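작업 노트, 6월, 오후 근무 끝나고

오늘도 Wolari 쪽 정리 작업 건. 일단 적어 둔다. 나중에 누가 "그때는 다들 찬성하지 않았냐"고 하면 이 페이지를 펴서 보여 줄 생각이다.

Stikport에서 주방 마감 정리를 로봇 팔로 돌리겠다고 한 게 3월이었고, 그때 받은 자료에는 "마감 인력의 부담 경감"이라고 적혀 있었다. 경감된 부담이 어디로 갔는지는 자료에 없다. 지금 보면 우리 작업대로 왔다. 마감조가 하던 조리대 정리를 시뮬레이션에서 먼저 돌려 보고, 실패한 것을 분류하고, 분류 기준이 애매하면 다시 마감조에 물어본다. 마감조는 자기 일을 하다 말고 전화를 받는다. 이 통화 시간은 어느 표에도 안 들어간다.

이번 묶음은 552회. 성공률 숫자는 일부러 여기 안 쓴다. 성공의 정의가 이번 달에만 2번 바뀌었고, 바뀔 때마다 이전 기록을 다시 계산하지 않았다. 앞뒤를 비교할 수가 없는 숫자를 그래프로 이어 그려서 위로 올라간다고 말하는 건 곤란하다.

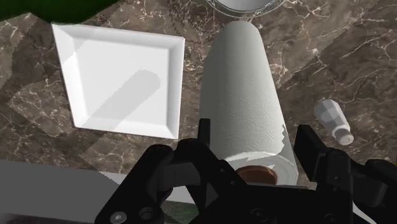 마감조의 질문은 처음부터 하나였다. 로봇이 못 치운 건 누가 치우느냐. 회의에서는 "예외 상황은 사람이 처리한다"로 넘어갔는데, 예외의 범위를 정한 적이 없다. 대리석 조리대 위에 흰 소금통이 옆으로 누워 있고, 키친타월 롤도 누워 있고, 접시는 비스듬하게 놓여 있는 배치가 있다. 사람한테는 예외가 아니라 그냥 바쁜 날의 조리대다. 키친타월은 끝장이 들쭉날쭉 뜯긴 채인데, 이걸 그대로 세워 두면 정리된 건지, 뜯긴 부분까지 떼어야 하는지 작업 지시서에는 한 줄도 없다. 마감조에 물었더니 당연히 떼지 그걸 왜 묻느냐고 한다. 당연한 걸 문서로 안 만들어 둔 게 우리 쪽 문제다.

소금통도 마찬가지. 지시서에는 "세운다"만 있다. 넘어진 통이면 주변을 한 번 닦고 세우는 게 현장 순서라고 한다. 렌더링에서는 소금이 새는 것 자체를 안 넣었으니 점수는 잘 나올 수밖에 없다. 실물 주방에서 같은 점수를 기대하면 안 된다고 Marino 검토 메모에 썼는데 답이 없다. 다시 보낼 것.

인원 이야기. 마감조는 원래 3명이고, 도입 계획서에는 2명으로 되어 있다. 빠지는 한 명은 "운영 모니터링으로 전환"이라고 적혀 있다. 모니터링이 뭘 하는 자리인지 오늘 처음 제대로 물어봤다. 화면을 보고 있다가 멈추면 가서 손으로 치우는 일이라고 한다. 하던 일에 화면이 하나 붙은 셈인데 수당 항목은 아직 비어 있다. 조리대 손이 빠른 사람을 화면 앞에 앉혀 놓는 게 맞는지도 모르겠다. 당사자 의견은 계획서에 안 들어가 있다.

반대편 얘기도 적어 둔다. Usby 라인에서는 야간 식기 운반을 자동으로 바꾸고 나서 허리 아프다는 말이 줄었다고 들었다. 그쪽은 매번 같은 상자를 같은 자리로 옮기는 일이다. 조리대는 매일 다르게 어질러진다. 그 결과를 여기로 끌어오려면 근거가 더 있어야 한다. 운반은 찬성, 조리대 정리는 보류. 지금 내 입장은 이렇다.

남은 일
- 성공 정의 고정하고 이전 묶음 재계산. 그 전까지 그래프 공유 금지.
- 뜯긴 키친타월, 넘어진 용기 처리 순서를 마감조한테 직접 받아서 지시서에 넣기. 전화 말고 찾아가서.
- 멈췄을 때 사람이 들어가는 횟수와 걸린 시간, 별도 칸으로 기록.
- 모니터링 직무 설명서 초안 요청. 수당 칸 비운 채로는 서명 안 함.
- Marino 메모 재발송.

다음 묶음은 지시서 고친 뒤에 돌린다. 일정 밀리는 건 내가 설명하겠음.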